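These pages are for our family and for the friends who ask how we live now in Bernside. My name is Tane Partington. We moved into the apartment in June, and since then I try to write down what we did with each corner, because after some months I forget who decided what. The first gallery was the kitchen. In this one I show the living room and the closet by the entrance.

The apartment is not big, and the evenings here are dim and yellow, so the colors in the pictures are warmer than in the daytime. I like it this way. The cabinet and the wall look like milk with honey in it.

**The low cabinet**

We bought it from a couple in Mestenwood who were moving abroad. They asked 747 for it together with a mirror, and we took both without bargaining, which my brother still finds foolish. It came up the stairs in one piece with 2 men and one blanket. I wanted a cabinet without knobs. At my old place every knob caught the pocket of my pants, and I tore three pairs.
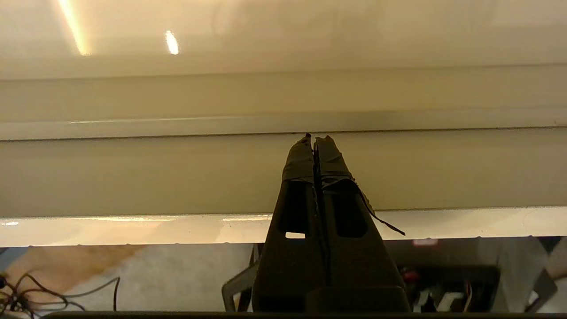 *The front of the cabinet in evening light, with the long groove. The surface is glossy and shows every lamp.*

For cleaning I use a soft cloth and warm water with one drop of dish soap. Before, I used a spray with orange oil, and it left clouds on the gloss that I had to polish away again. Dust collects in the grooves, and there I go with a dry paint brush. It takes 20 minutes if I do the whole cabinet and I do not answer the telephone.

Inside are the tablecloths, the board games, a box of candles, and the manuals for everything. The manuals are my wife's idea. I would throw them away, and then I would look for them.

**The top and the cables**

I made a rule that on the top there can be only things which need electricity. No keys, no mail, no cups. The rule is good, but the cables are still not a success. Behind the cabinet they lie as they want, and you can see some of them at the back edge if you stand up. I ordered a cable box from a shop called Cartwright, and it was too high, so it went back. Now I am thinking to put a flat tray on the back side with 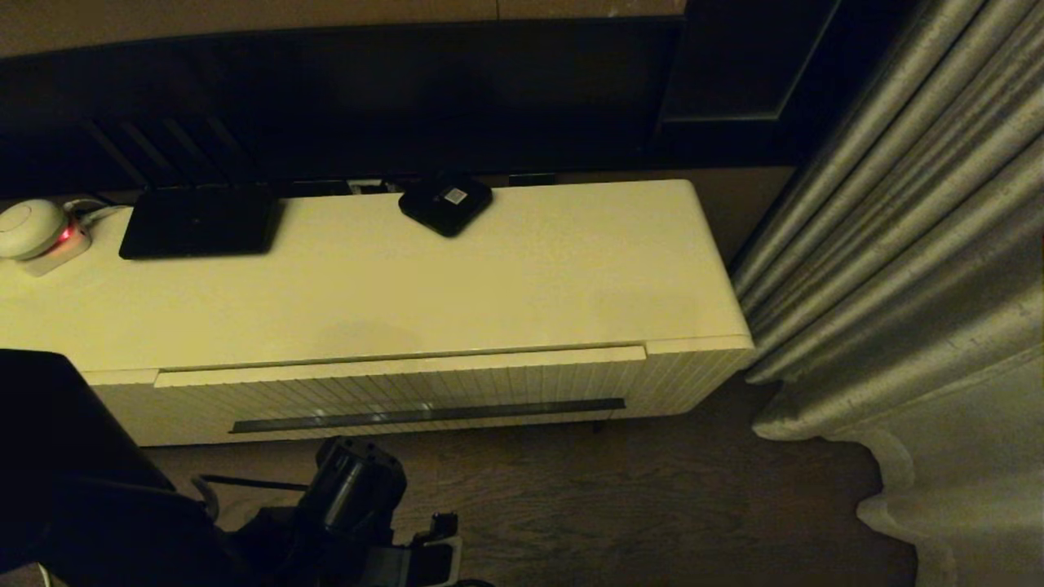

two hooks, so that the plugs hang and do not touch the floor. My neighbor did the same in his office and he is content. If I do it, I will write here how it went.

The curtain was the most expensive thing in the room. It is silver-gray and very heavy, and we let it long on purpose. The lady in the curtain shop called it "a puddle" and said it is elegant. My mother called it a mistake in measuring. It does collect dust at the hem, so I lift it and vacuum under it when I clean the floor. The floor is wood, brown, and I like that the grain runs diagonally from where you sit. We decided to have no rug for the first winter, and after that we will see.

The wall behind the cabinet is dark, almost black. Friends warned us that the room will become small. For me it became quiet. In the evening the pale cabinet stands very clearly in front of it, and this was the whole plan.
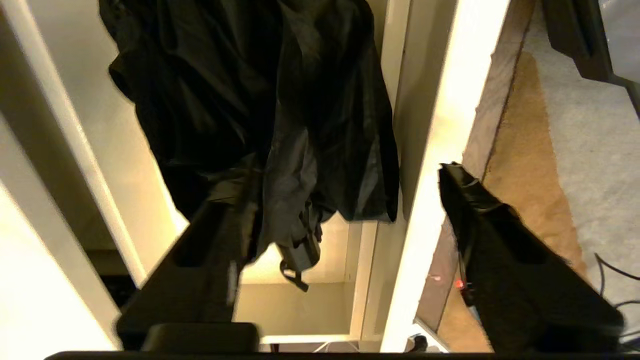 ### Closet

White frame, black things inside. When the light is on, the frame is so bright that I need a moment to see what hangs in there. The piece in front is black, crumpled and a little shiny, with a small plastic buckle on a strap that hangs down at the bottom. I leave buckles open and then they get in the way of the door, a bad habit of mine for many years.

We started to sort this closet by season and gave up. Now the rule is simpler: what we use this week hangs in the front, and everything else goes deeper. Nomo, our dog, has his leash and his towel on a hook on the outside, so we do not have to search with him jumping.

Still to do in the closet:

- a second rail, lower, for short things
- a better lamp, less white
- a place for umbrellas that does not drip on the shoes

The next gallery will be the bedroom, when the shelves are painted. The color is already bought, and I have begun with the smallest shelf to see if we like it.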